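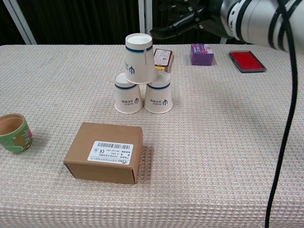
# Chapter 5: Loose Cables and Lost Signals

**Figure 5.1** An arm and hand working over a cup pyramid. Note the cable hanging from the arm.

In February the evening group at the Hollutholm training shop lost most of a shift to a robot that kept stopping. The job was simple. The arm had to pick up paper cups, turn them over, and build a pyramid with two cups at the bottom and one on top. The program had run well for weeks. Then the hand began to freeze with its fingers half closed, and the controller showed fault 222, which the manual listed as "hand: no reply."

The group cleared the fault and started again. The arm placed two cups and stopped. They cleared it again, and this time the arm built the whole pyramid and went on to the next one. It stopped 13 times before the end of the shift. The last stop was the one that got written up. The operator reached in to take a cup out of the fingers, the hand came back on line, and the fingers closed on the side of her thumb. She had a bruise and a broken nail. The report calls it a minor injury, and by the shop's own scale it was.

The cause was a cable. One wire inside it had broken close to the plug, but the two ends still touched most of the time. When the arm reached toward the back of the table, the cable pulled, the ends came apart, and the hand lost its signal. When the arm came back, or when somebody leaned on it, the ends met and the signal returned.

This chapter is about faults of that kind. They are common, they are cheap to fix, and they take far more hours to find than they should. They also hurt people, usually in the hands, and usually while someone is trying to clear a stop.

## 5.1 What This Chapter Covers

You will learn how a cable fails when it is bent over and over, and how to tell a cable fault from a program fault. You will learn how to route and hold a cable on a moving arm. The second half of the chapter deals with what a machine should do when a signal is lost and when it comes back, and with the steps a person follows before reaching in.

You should have read Chapter 3, on stops and resets. The lockout steps in that chapter are used here without being repeated in full. You will need a meter for the shop work in Section 5.6.

Terms used for the first time in this chapter:

- **Dress:** the way a cable is run and held along an arm.
- **Strain relief:** a clamp, boot, or tie that keeps pull on a cable from reaching the plug.
- **Intermittent fault:** a fault that comes and goes without being repaired.
- **Safe state:** the condition a machine goes to when something it depends on is lost.
- **Automatic restart:** motion that begins again when a signal or power returns, with no command from a person.

## 5.2 The Hollutholm Stops

The shop's log for the shift is short. Each entry has the time, the fault number, and what was done. For the first several stops the last column says "reset." After that it says "reset, ok." One entry says "slowed to half, reset." None of the early entries says where the arm was when it stopped.

That missing fact cost the most time. The cups were handled at several places on the table, and the supply stack stood at the back. Every stop came while the arm was reaching over the back of the table or had just left it. Had the position been written down, the pattern would have shown up early. As it was, the group spent the first part of the shift on the program. They looked for a bad line, found one that was untidy but harmless, and changed it. The next run went through without a stop, and for a while they believed they had fixed it.

A good run proves very little with an intermittent fault. The wire ends happened to stay together. The group then had two things to sort out, the fault they started with and a changed program that nobody had tested by itself.

Slowing the arm to half speed was the next attempt. It lowered the number of stops, and the log shows why this was misleading. The cable swung less at low speed, so it pulled less at the plug. The damage was still there.

The fault was found by Yae Tanabe, the maintenance lead, who was called in after the injury. She shut off and locked out the arm, unplugged the cable at both ends, and put a meter on one wire at a time while a helper bent the cable by hand. The fourth wire she tested dropped out each time the cable was bent near the plug at the hand end. Her note reads: "Open on bend, within two inches of plug. No clamp on last link. Replaced cable, added clamp, checked at full reach."

There had been a clamp. It was taken off when the hand was changed, and it was found later in a drawer.

## 5.3 How a Moving Cable Fails

A wire in a flexible cable is made of many fine strands. Each time the cable bends, the strands on the outside of the bend stretch a little and those on the inside are squeezed. One bend does no harm. After enough of them a strand cracks, then the one beside it. The rest carry the load until too few are left.

The place where this happens is easy to predict. A cable bends most sharply where something stiff meets something soft, and on an arm that is almost always right behind the plug. If the cable hangs free, its own weight adds to the pull. If it can catch on something, the pull can be much greater, and it comes all at once.

Look again at the cable in Figure 5.1. It hangs in a long gentle curve past the surface of the table. The curve is good in one way, for a gentle curve is easier on the strands than a tight one. When you meet a cable like this on a machine you look after, move the arm slowly through all its positions and watch three places: the point where the cable leaves the arm, the lowest part of the hanging length, and anything on the table it could touch. Cartons and open cups are light and will usually be dragged along. A table edge won't move, and neither will a clamp or a chair back.

Cable makers give a smallest bend radius and, for cables meant to move, a number of bends. The cable at Hollutholm was a general purpose type with no bend rating. The shop had set its own rule of changing it every 3,000 cycles. The rule was on a card on the controller door. The counter, however, had been set back to zero when the hand was changed, and the old cable was put back on with the new hand. The count on the screen was the count for the hand.

> **In the shop:** Keep a separate count for each part that wears. Write the date a cable was fitted on a tag at the end that does not move.

## 5.4 Loss and Return of a Signal

The broken wire explains the stops. It does not explain the bruised thumb. For that we need to look at what the hand was told to do when it lost its signal, and what it did when the signal came back.

When the signal was lost, the hand held its position. This was a fair choice for the job. If the hand had opened, it would have dropped whatever it was carrying. With a paper cup that matters little, but the same hand was also used at the Gutasthorpe shop to lift small steel parts, and the setting had been copied from there.

When the signal came back, the hand carried out the last command it had been given. That command was "close." It had been waiting through the whole stop. No one had pressed start, and the arm itself did not move, so the operator had no warning.

This is automatic restart, and it should have been blocked. A hand that has lost its signal should stay in its safe state until a person outside its reach gives a fresh command. The setting existed in the Hollutholm controller. It was turned off, as it had been when the unit was delivered.

Hands and grippers are often overlooked here. People check that the arm can't restart and treat the hand as a tool on the end. A hand has its own motors and, in many setups, its own power. At Hollutholm the stop button cut power to the arm only. The hand stayed live.

## 5.5 Before Reaching In

The shop rewrote its steps after the injury. They apply to any small arm with a powered hand.

1. Press the stop button and wait until the arm is still.
2. Switch off power to the hand at its own switch, and lock both switches.
3. Try to start the machine from the panel. Nothing should move.
4. Write down the fault number and the position of the arm.
5. Remove the part from the fingers with a tool if one will reach.
6. Clear the area, restore power, and start again from the panel.

Step 4 comes before anything is moved. Once the part is out and the arm has been sent home, the position is lost, and with an intermittent fault it may be the best evidence you will get.

The shop also set a limit on resets. After the second stop with the same number in one shift, the machine stays off until maintenance has looked at it. The operators objected at first that this would cost them output. Tanabe's answer was to read them the log.

## 5.6 Finding a Break in a Cable

We begin with the meter test used at Hollutholm. Work with a cable that has been taken off the machine. Set the meter to its lowest resistance range, touch the leads together, and note the reading. Connect one lead to a pin at the fixed end and the other to the matching pin at the moving end. Hold the cable straight and read the meter, then bend the cable slowly, starting just behind the plug and working toward the middle a hand's width at a time. Keep your eyes on the meter while you bend. A break that opens for only a moment may show as a single jump in the reading, and a meter that updates slowly can miss it, so go over the first length behind each plug twice.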